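로봇은 방 안에서 어떻게 길을 찾을까요?

어린이를 위한 로봇 소프트웨어 이야기 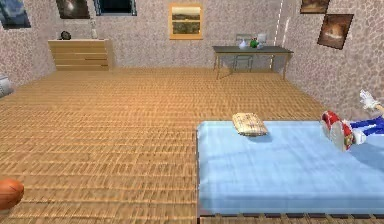

여러분이 아침에 일어나서 부엌까지 걸어갈 때, 머릿속으로 계산을 하나요? 아마 하지 않을 것입니다. 발이 그냥 움직이고, 의자가 있으면 옆으로 돌아가고, 바닥에 장난감이 있으면 넘어갑니다. 그런데 로봇에게는 이 일이 아주 어렵습니다. 로봇은 처음에 아무것도 모릅니다. 의자가 무엇인지도 모르고, 벽을 지나갈 수 없다는 것도 모릅니다. 그것을 하나씩 알려 주는 것이 소프트웨어입니다.

저는 Brundeo라는 작은 회사에서 로봇의 소프트웨어를 만듭니다. 제 이름은 Gisela Reuter입니다. 한국어는 어른이 된 다음에 배웠습니다. 그래서 제 글에 조금 이상한 문장이 있으면 너그럽게 읽어 주세요. 동료 탁은성(Eun-seong Tak) 씨가 맞춤법을 봐 주었습니다.

컴퓨터 속의 방

우리는 로봇을 진짜 방에 보내기 전에 컴퓨터 속의 방에서 먼저 연습시킵니다. 이런 방을 시뮬레이션이라고 부릅니다. 게임과 비슷하지만 점수를 얻으려고 만든 것은 아닙니다. 로봇의 프로그램이 잘 생각하는지 시험하려고 만듭니다.

컴퓨터 속의 방에는 좋은 점이 많습니다. 로봇이 꽃병을 밀어도 꽃병이 깨지지 않습니다. 물론 프로그램은 그것을 실수로 적어 둡니다. 그리고 같은 연습을 하룻밤에 400번 할 수도 있습니다. 진짜 로봇으로 400번을 하려면 배터리를 계속 충전해야 하고, 옆에 있는 사람도 잠을 못 잡니다.

방의 모양도 쉽게 바꿀 수 있습니다. 벽은 돌무늬로 하고 바닥은 나무로 합니다. 다음 날에는 벽을 노란색으로 바꿉니다. 이렇게 하면 로봇이 한 가지 방만 외우지 않습니다. 우리 반 친구가 수학 문제의 답만 외우면, 숫자가 바뀌었을 때 풀지 못하지요? 로봇도 똑같습니다.

첫째 이야기: 보는 일

로봇이 주위를 보고 이해하는 일을 어른들은 '인식'이라고 합니다. 카메라가 주는 것은 아주 작은 색깔 점들입니다. 이 점을 픽셀이라고 합니다. 소프트웨어는 점들을 보고 "이 부분은 바닥이고, 저 부분은 침대이다"라고 나누어야 합니다.

쉬운 물건이 있고 어려운 물건이 있습니다. 나무 바닥 위의 주황색 공은 쉬운 편입니다. 색깔이 바닥과 다르기 때문입니다. 그런데 공의 반쪽만 보이면 조금 어려워집니다. 우리는 반쪽만 보아도 "나머지 반도 있을 것이다"라고 생각합니다. 로봇의 프로그램에는 이 생각도 가르쳐야 합니다.

천은 더 어렵습니다. 파란 침대보 위에 베이지색 천이 접혀 있다고 합시다. 이 천은 납작하고, 네모이고, 펼치면 모양이 달라집니다. 컵은 어제도 컵 모양이고 오늘도 컵 모양입니다. 하지만 천은 만질 때마다 다른 모양이 됩니다. 그래서 천을 알아보는 프로그램을 만드는 사람은 한숨을 많이 쉽니다. 우리 회사에서는 Norbert Tóth 씨가 그 사람입니다.

그림 액자도 로봇을 헷갈리게 합니다. 벽에 들판 그림이 걸려 있으면, 그 안에 하늘과 풀이 있습니다. 사람은 그림이라는 것을 바로 압니다. 그러나 공부가 부족한 프로그램은 창문이라고 대답할 수 있습니다. 더 심하면, 그 들판으로 나갈 수 있다고 생각합니다. 우리 프로그램도 처음에는 액자 쪽으로 길을 그린 적이 있습니다.

둘째 이야기: 지도를 만드는 일

물건을 알아본 다음에는 지도를 만듭니다. 공책에 모눈종이가 있지요? 로봇의 지도도 모눈종이와 비슷합니다. 방의 바닥을 작은 네모 칸으로 나눕니다. 그리고 칸마다 표시를 합니다.

비어 있는 칸은 하얀색입니다. 지나갈 수 있습니다.
물건이 있는 칸은 검은색입니다. 지나갈 수 없습니다.
아직 보지 못한 칸은 회색입니다. 조심해야 합니다.

탁자는 재미있는 경우입니다. 위에는 넓은 판이 있지만, 아래에는 가는 다리만 있습니다. 키가 작은 로봇은 탁자 밑으로 갈 수 있을까요? 로봇의 키에 따라 다릅니다. 그리고 탁자 밑에 의자가 들어가 있으면 키가 작아도 막힐 수 있습니다. 그래서 우리 지도는 종이처럼 한 장이 아닙니다. 낮은 곳의 지도와 높은 곳의 지도가 따로 있습니다. 우리 지도 프로그램의 이름은 Hokell입니다. 특별한 뜻은 없습니다. 회의가 길어져서 모두 피곤할 때 정했습니다.

셋째 이야기: 길을 고르는 일

지도가 있으면 이제 길을 고릅니다. 이것을 '계획'이라고 합니다. 서랍장 앞에서 탁자 앞까지 간다고 생각해 봅시다. 두 가구 사이에 넓은 바닥이 있으면 곧게 가면 됩니다. 출발하는 곳이 침대 뒤라면 돌아가야 합니다.

소프트웨어는 여러 가지 길을 머릿속에서 먼저 걸어 봅니다. 그리고 길마다 값을 매깁니다. 길이가 길면 값이 올라갑니다. 가구에 너무 가까이 지나가도 값이 올라갑니다. 한번은 세 가지 길의 값이 33, 53, 60으로 나왔습니다. 로봇은 33을 골랐습니다. 이 값은 돈이 아닙니다. 작을수록 마음에 드는 길이라는 뜻입니다.

왜 가장 짧은 길을 바로 고르지 않는지 궁금한 친구가 있을 것입니다. 가장 짧은 길은 가끔 탁자 모서리 옆을 아주 가깝게 지나갑니다. 탁자 위에 흰 컵이 있는데 로봇이 탁자를 툭 치면 어떻게 될까요? 조금 길어도 넓은 쪽으로 가는 것이 좋습니다.

넷째 이야기: 움직이는 일

마지막은 '제어'입니다. 계획이 "앞으로 한 걸음"이라고 말해도, 바퀴는 정확하게 한 걸음을 가지 않습니다. 바닥이 미끄러울 수도 있고, 한쪽 바퀴가 조금 더 돌 수도 있습니다. 그래서 로봇은 움직이면서 계속 다시 봅니다. 왼쪽으로 기울었으면 오른쪽으로 조금 고칩니다. 또 보고, 또 고칩니다. 여러분이 자전거를 탈 때 손잡이를 조금씩 움직이는 것과 같습니다.

컴퓨터 속의 바닥은 너무 착합니다. 가만히 두면 미끄럽지도 않고 먼지도 없습니다. 그래서 Drahomíra Sokol 씨는 일부러 바닥을 조금 나쁘게 만듭니다. 어떤 날은 바퀴가 헛돌게 하고, 어떤 날은 카메라에 흐린 점을 넣습니다. 저는 이 일이 제일 재미있어 보여서 가끔 옆에서 구경합니다.

집에서 해 보는 놀이

친구나 가족 한 명이 필요합니다. 한 사람은 로봇이 되고, 한 사람은 소프트웨어가 됩니다.

1. 깨지는 물건과 뾰족한 물건을 먼저 치웁니다. 계단이 있는 곳에서는 하지 않습니다.
2. 종이에 네모 칸을 그리고, 방에 있는 큰 가구를 검은 칸으로 칠합니다.
3. 바닥에 공을 하나 놓고, 지도에 공이 있는 칸을 표시합니다.
4. 소프트웨어가 된 사람은 길을 연필로 그립니다. 그다음에 "앞으로 두 걸음", "오른쪽으로 돌기"처럼 말합니다.
5. 로봇이 된 사람은 들은 대로만 천천히 움직입니다. 스스로 생각해서 피하면 안 되지만, 부딪칠 것 같으면 "멈춤!"이라고 말하고 섭니다.

한 번에 공까지 가지 못해도 괜찮습니다. 어디에서 틀렸는지 찾아보세요. 지도가 틀렸나요? 길이 나빴나요? 아니면 로봇의 걸음이 너무 컸나요? 우리도 매일 같은 질문을 합니다.

어린이들이 보낸 질문

로봇은 깜깜한 방에서도 볼 수 있어요?
보통 카메라만 있으면 잘 못 봅니다. 하지만 빛을 쏘아서 거리를 재는 센서가 있으면 깜깜해도 벽과 가구까지의 거리를 알 수 있습니다. 대신 색깔은 모릅니다.

방에 있는 인형이 사람인지 로봇이 알아요?
좋은 질문입니다. 손과 다리가 있으면 프로그램이 사람이라고 대답할 때가 있습니다. 우리는 잘 모를 때 사람이라고 생각하도록 만들었습니다. 인형 앞에서 조심하는 것은 나쁜 일이 아닙니다.

이 일을 하려면 무엇을 공부해야 해요?
수학이 도움이 됩니다. 그림 그리기도 도움이 됩니다. Čestmír Koubek 씨는 옛날에 가구를 그리는 일을 했고, 지금은 컴퓨터 속의 방을 만듭니다. 9월에는 부엌을 만들 계획이라고 합니다. 냉장고 문이 어느 쪽으로 열려야 하는지 아직 정하지 못했습니다.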